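Turkero pushes planner update, sorting cell at Doswood gets it first

Software news | Short items

Turkero has put out a new release of its motion planning package, and the test cell at Doswood was running it by lunchtime. Main change is in how the planner decides what to do next when parts are lying close together. Smaller stuff in perception and logging too. Notes below, in no great order.

The headline: replanning is now local. Up to now, if the perception node changed its mind about one part, the whole task plan got thrown out and built again from nothing. Fine with three parts on a board. Slow with more, and worse when parts touch, which sets off a lot of mind changing. With the new version only the steps that depend on the changed part are rebuilt. The rest of the queue stays put.

Doswood's own number, from its bench log: median replan time down to 137 milliseconds on the sorting task. They didn't publish the old figure on the same hardware, so treat it as a number and not a comparison. We asked for the old one. Will add it if it comes.

Second change, the pile handling. The planner used to score every part by distance to the tool and go for the nearest. In a pile that meant picking a part with neighbors leaning on it, shoving those neighbors, and then replanning because they had moved. Now there's a clearance term in the score. A part with free space around it wins over a closer one that's boxed in. The weight on that term is set in the cell config, and the default is low. Doswood turned it up.

Perception side is Shojaei, the open pose estimator the Turkero stack has leaned on for a while. The version pinned in this release reports a confidence per axis where it used to give one score per part. Matters more than it sounds. A cylinder standing upright has a rotation about its own axis that no camera can pin down and nobody needs. Old behavior: low overall confidence, the planner asks for another look, gets the same answer, asks again. New behavior: the planner checks only the axes the next motion depends on. Loop gone, at least in the cases Doswood tried.

Shapes with points are a different story. A star has five orientations that look alike, and the estimator can hop between them from one image to the next. The release adds a symmetry field to the part file, so the two packages can agree that a fifth of a turn makes no difference. You have to fill it in by hand for each part. If you leave it blank you get the old hopping, and the log doesn't warn you. That should probably be fixed.

Other bits:

Log replay now takes a start time, so you don't have to sit through the first 30 minutes of a run to get to the one bad move.

Collision margins can be set per tool. Before it was one margin for the whole arm.

The config checker catches unit mixups between meters and millimeters. It catches them at load and refuses to start. Good.

Python bindings for the task queue are in but marked experimental. Two calls were renamed late and the docs still have teh old names.

Support for the old config format is dropped. There is a converter. It handles part files and tool files and not custom scoring plugins, those you port yourself.

What it doesn't do: anything about grasp choice. The planner still takes the grasp list it is given and works down it. Turkero says that work is going into Drultix, its separate grasp package, planned for September. No word yet on whether Drultix will need its own license.

Doswood is using colored blocks for the trials. Two tasks so far, a line-up by color and shape, and clearing a cluster near the board edge. The cluster is the harder one for the planner, with pieces touching one another and a cube tilted with one corner raised, so the pose estimate can't always count on a flat resting face.
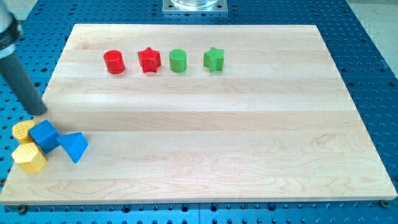
Page last changed: September, 2:30 p.m.

Red and green pieces in a row at the back of the board, cylinder and star by turns. Yellow and blue ones in a pile at the front left corner, with the tip of the arm's gray tool held just over the board's left edge. In that pile the pieces touch one another, a tilted cube among them, and the clearance term has little to choose between.

Upgrade advice from Doswood, for anyone on the previous version: run the converter on a copy, not your live config. Check tool margins by hand after, the old global value gets copied to every tool and that may be too generous for a thin one. Then run your own replay logs through the new planner before you let it move anything. Replay needs no arm conected and runs fine on a laptop.

The release is up on Turkero's download page for current license holders. The Shojaei version it wants comes bundled, so uninstall any copy of your own first or the loader picks whichever it finds in the path. Bug reports go to the usual tracker, under "planner" for replanning and "parts" for the symmetry field.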